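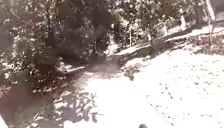

Paved path with scattered leaf fall and a small heap of litter near the raised border.

Flarkimer 50 Leaf Rake

Fixed-head rake for clearing dry leaves from pavement, walkways and the edges of planted beds. The tines flex on contact and follow shallow joints in the paving. Head width is 50 cm.

Item no. 2179
Handle: ash, 39 mm diameter at the grip
Tines: spring steel, powder coated
Head mount: through-bolted, replaceable
Carton quantity: 4

Use
Work from the open side of the path toward the curb, then pull along the curb in short strokes. Leaves that have lodged against a raised border come out more easily with the head turned on its corner tine. Planted beds should be raked with light pressure – the tines will lift bark mulch along with the leaves.

Not suitable for gravel or for moving wet soil.

Spare parts
Replacement heads are sold separately under the same item number with suffix H. The Zotau handle fits this head. Older Nakeck handles need the reducing sleeve.

Trade orders: Rosimeire Batista, grounds equipment desk. Orders placed before 4 p.m. are picked the same day.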